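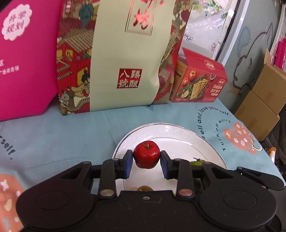
This page was last changed on 05/03/2020.

The Arrangement of Fruit on the Side Table

Readers of these notes will recall that the household adopted a written order for the kitchen last August. The side table was left out of that order, and it has since been used for mail, keys and the charging of telephones. The present entry records the arrangement now in force.

The side table is reserved for fruit. It is to be covered with the blue printed cloth at all times, and the white plate with the beaded rim is to stand on the cloth. The wire basket purchased from Mokside has been withdrawn from use. It marked soft fruit on the underside and was difficult to clean. A glass bowl from Drolex was considered at a price of 391 and declined.

Small fruit is preferred. Miniature apples keep well on a flat plate, provided that their stems are left in place and that they are turned once a day. Fruit is washed at the time of eating. Any piece found to be soft is to be removed the same evening and placed in the container under the sink.

Geetha Murthy, with whom the author shares the apartment, has asked that the plate not be filled to the rim. The request has been granted. 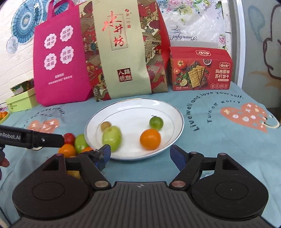 The author's principal concern in this matter has always been sorting. Under the former practice, fruit was put down wherever space allowed, and older pieces were regularly overlooked. The author now sorts on the cloth itself, directly beside the plate, before anything is returned to it. The red piece, the yellow one and the others lying to the left of the rim belong to this stage, while the green and orange fruit on the plate may be eaten by any member of the household without inquiry. Yutong Su has suggested a second plate for the purpose. The suggestion remains under review, as the table is narrow and the lettering on the cloth, including the advice to turn off worry, would be largely covered.

The cloth is to be laundered every 12 days and ironed on the reverse side. Comments on this arrangement may be left below. A separate entry on the pantry shelves will follow once the Allen jars have been labeled.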